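How to set up a play kitchen so that children can cook and also tidy it

Many play kitchens look very nice on the first day and after two weeks everything is in one heap. I have set up three of them, one at home and two for a small playroom in Midby, and I made the same mistakes more than once. In this guide I write the order of work which is now good for me. It takes one morning, if the furniture is already built.

What you need

A play stove, with or without a sink next to it
One or two small pots, better of metal
Two or three bowls in strong colors
Play food, 12 to 15 pieces for the beginning
A wire rack or a small shelf
A damp cloth and a dry cloth
Some flat cardboard and scissors

Step 1. Empty everything

Take out all the food, dishes and spoons and put them on a blanket on the floor. Look also behind the stove and inside the compartments, small pieces like to hide there. In the playroom we took out 101 pieces, and the children were using maybe a quarter of them. Put the broken ones away at once, before somebody falls in love with them again.

Step 2. Wipe and dry

Wipe the white parts with warm water and one drop of dish soap. Go slowly between the ridges and in the rings of the knobs, because the dust is sitting there. For a wooden countertop the cloth must be only a little damp. Afterwards dry the wood with the second cloth, along the grain.

Step 3. Put the cardboard in

Cut a flat piece of cardboard for the floor of each open compartment. The white floor gets scratches from metal pots, and cardboard is easy to change. Cut it one finger smaller than the floor on every side, then it lies flat and a child can also take it out. I do not glue it.

Step 4. Choose the place for each thing

Start with the pot. It should live on the burner, not in a cupboard. A pot which is already on the stove invites the child to begin, and at the end of the game it has a clear place to go back to. Turn the handles to the sides, so a small hand can hold both of them.

Next put one bowl near the pot. The bowl is for the food which waits, and the pot is for the food which cooks. I like when the food and the bowl have the same color. Then even a child of two years understands what belongs together, without any labels.
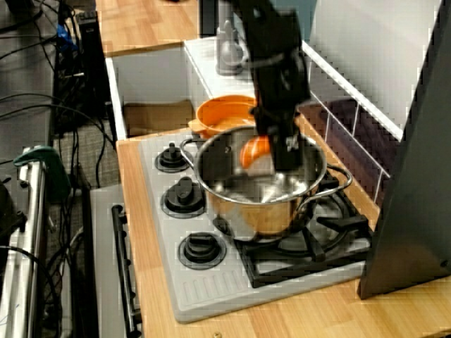 Play Kitchen > Stove and Pots

The orange bowl stands at the back left of the stove and the pot is in front of it on the right, on the black grate. There is an orange piece in the pot now, and its partner in color is the bowl behind. The knobs are on the left side, one after another from back to front, so the pot on the right does not stand in the way when a child wants to turn them.

Step 5. Keep the back side free

Leave some free space near the faucet. If you fill this area with cups and bottles, the child must reach over them and everything falls down. Light things can go in the rack. Heavy things stay low.

Our rack at home is from Stellora and I paid 70 for it together with the hooks, which was too much for me. A simple one does the same work. Please check that the ends of the wires are smooth. I do this with an old stocking: if it catches on the wire, the end needs sandpaper.

Step 6. Show the tidying once, slowly

Do not explain a lot. Take the food from the pot, put it in the bowl, and leave the pot on the burner. Then let the child do it. In our playroom the tidying begins 10 minutes before lunch, and on Tuesday we also change the food for other pieces from the box.

Common problems

The pot slides on the grate. Look if the grate is sitting fully down in its place. On our first stove it was turned a little and I did not see it for a month.

The pot is too loud. Put a round piece of felt inside on the bottom. The children call it the pancake, so now it is also food.

The color of the bowls becomes dull. Wash them by hand. The dishwasher at 60 degrees made two of mine quite gray.

Too many things came back. Repeat Step 1. I do it every May and again before winter.

Next guide: How to store play dishes in a small room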